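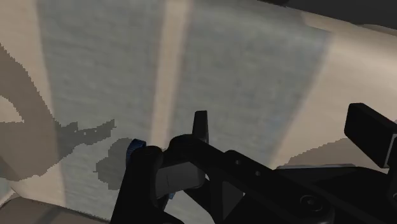 Finding collinear columns before you run a regression

Last updated in March. Written by Ayane Iwasaki.

In this tutorial we will look at one data set where the regression gives strange standard errors, and we will find which columns are responsible. I assume that you know what a linear regression is and that you have R installed. All commands use base R, so you do not need to install any package.

The data

The file is called ekar.csv. It comes from a small survey of apartment rents in two towns, Claltby and Plorkthorpe. There are 2806 rows, one for each apartment. The columns are:

rent - Monthly rent, before heating.
area - Floor area in square meters.
area_ft - Floor area in square feet.
rooms - Number of rooms, kitchen not included.
age - Age of the building in years.
town - Claltby or Plorkthorpe.
dist - Distance to the nearest train station in kilometers.

Step 1. Read the file and check for missing values

d <- read.csv("ekar.csv")
colSums(is.na(d))

In my file the column dist has 181 missing values and the other columns have none. By default lm() drops these rows and mentions it only in one line of the summary, which is easy to overlook. I prefer to drop them myself, so that all models use the same rows:

d <- d[!is.na(d$dist), ]
nrow(d)

Now you should have 2625 rows.

Step 2. Fit the full model

m1 <- lm(rent ~ area + area_ft + rooms + age + town + dist, data = d)
summary(m1)

If area_ft were an exact multiple of area, R would print NA for one of the two coefficients. In this file the square feet were rounded to whole numbers, so the two columns are almost the same but not exactly. R estimates both of them. One coefficient is large and positive, the other is large and negative, and both standard errors are very big. No error message appears, and this is why the problem can stay hidden for a long time.

Step 3. Look at the correlations

x <- d[, c("area", "area_ft", "rooms", "age", "dist")]
round(cor(x), 3)

The correlation between area and area_ft is printed as 1.000. This is only rounding. If you want to see the difference, use more digits.

Please remember that a correlation table compares only two columns at a time. If one column is the sum of three others, the table can look quite normal. For this case you need the next step.

Step 4. Compute the variance inflation factors

The factor for one column is 1 / (1 - R2), where R2 comes from a regression of this column on all the other ones. We can write a short function:

vif1 <- function(name, x) {
 others <- setdiff(names(x), name)
 f <- reformulate(others, response = name)
 1 / (1 - summary(lm(f, data = x))$r.squared)
}
sapply(names(x), vif1, x = x)

Values near 1 are good. Many textbooks use 10 as the limit, but I would not follow it too strictly. With a large sample you can live with a higher value, and with a sample of 55 rows even a smaller one can hurt. For rooms I get roughly 9, when area is also in the table. I keep both columns, as they answer different questions about the apartment.

For area and area_ft the values are enormous, and there is nothing to discuss.

Step 5. Remove one column and fit again

m2 <- lm(rent ~ area + rooms + age + town + dist, data = d)
summary(m2)

Compare the row for area with the same row in m1. The standard error is now much smaller. The R-squared has almost not changed, and the fitted values are nearly the same too:

max(abs(fitted(m1) - fitted(m2)))

A note about dummy variables

If you make the town columns by hand, one for Claltby and one for Plorkthorpe, and you also keep the intercept, then the two dummies always sum to 1 and you have exact collinearity. R will show NA for the last of them. Leave one town out, or write 0 + in the formula to remove the intercept.

A reader, Polák, asked if centering the columns would help. For area and area_ft it does not help, their correlation stays the same after centering. It can help when you have age and age squared in one model:

d$age_c <- d$age - mean(d$age)
m3 <- lm(rent ~ area + rooms + age_c + I(age_c^2) + town + dist, data = d)

When you report this model, write down the mean that you subtracted.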